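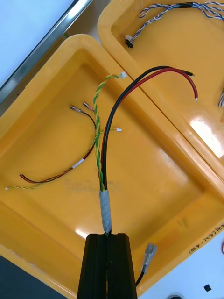

Two-arm sorting cell: gripper drops harnesses after re-taping

Posted by Stelley, July 2018

We run a small two-arm cell that moves parts between yellow trays: solenoids, round red boards and wiring harnesses. Boards are fine. Harnesses are not. The jaws close on the base of the bundle at the taped section, lift, and then the bundle turns in the grip until the leads touch the next tray. Closing force is set to 80 per cent and I have not changed it. The jaw faces were cleaned in December and not touched after that. Is this wear, or a setting?

Trula

Check the jaw faces first. The ridges fill with tape adhesive and the grip goes with them. Clean with isopropyl and a stiff nylon brush, jaws open and the arm locked out, and let them dry before restarting. Then look at the opening width. For boards you want the fingers well apart on approach, one either side of the gap, and that same width is often left in the harness program by mistake. A long closing stroke makes the first contact uneven.
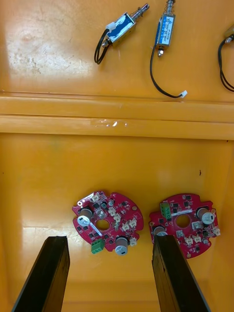 Yagi disagrees about the stroke and says ours closed from full width for 370 shifts without a dropped harness; the fault was one finger sitting proud of the other after a bolt had worked loose. Put a straight edge across both tips before you alter any program.

Trekerlow

same problem here, new fingers fixed it

Tetsuya Ichikawa

Both checks are worth doing, in this order: bolts, faces, program. After refitting a finger, redo the tool offset – people skip this – and run 10 empty cycles at low speed over each tray. If the controller logs fault 421 on ours, the closing position is outside its taught band. Your codes may differ. Keep the bins in their taught positions while you test.
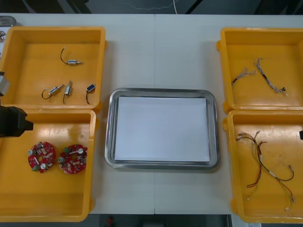
Does the tool offset need redoing if only the jaw faces were cleaned?

Cleaning alone leaves it as it was. Redo it only when a finger has been off or the bolts have been turned.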